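Making the Bed: Where the Time Goes
Project report, Household Studies module
Damián Olivares, Sturnthorpe

3. Method

The Statham checklist treats bed-making as a single task, which suggests that Statham has never met a duvet cover. I split it into 5 stages: strip, air, sheet, pillow, duvet. Each stage was timed from the first touch of the fabric to the moment I was willing to walk away from it. Standards were set by my flatmate Asadi, who was brought up properly and inspected the corners.

Bedding coming off the bed had to go somewhere other than the floor. Chairs did this job throughout. A chair is a poor airing rack — anything larger than a towel gathers into a heap in the middle — but most student rooms have one, and none that I visited had a rack.

The fitted sheet went on before anything else was allowed back. Pillows came next, with the closed end of the case pulled down to the corners and the open end folded in. The duvet was always last, partly for practical reasons and partly out of dread.
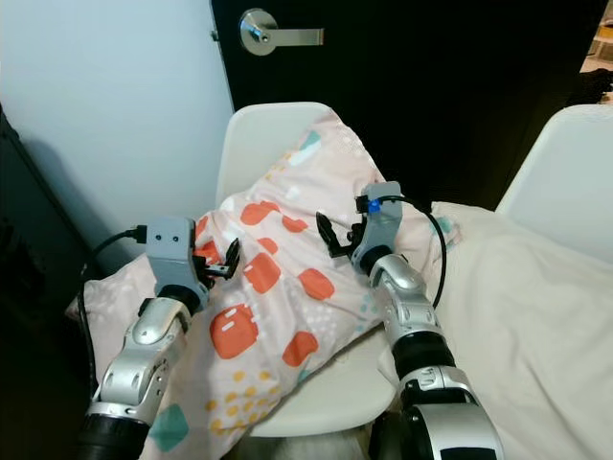
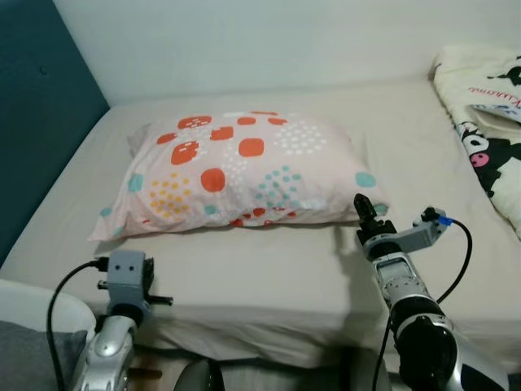
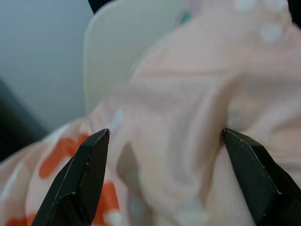 Figure 2. Bedding with the pink patterned print.

4. Results

Total working time across the study was 1147 minutes, a figure I have chosen not to share with my parents. The duvet stage took more of it than the other stages put together. The quickest complete bed was done in 5 minutes and failed inspection on two corners.

Patterned bedding scored better than plain for appearance. Of the 78 beds rated, 70 were marked "acceptable" or above, and most of the failures were plain. A busy print hides creases very well. Plain cream and beige hide nothing, and a smooth beige sheet is a minor achievement that gets covered up straight away.

Pillowcases caused more argument than expected. Asadi marks down any loose flap at the open end; the Skarine guide, which we used for the scoring sheet, doesn't mention flaps at all. I have recorded both scores in Appendix B.

5. Problems

Airing times varied, mainly with whether anyone needed to sit down. Next time I would fix the airing stage at one length and borrow more chairs.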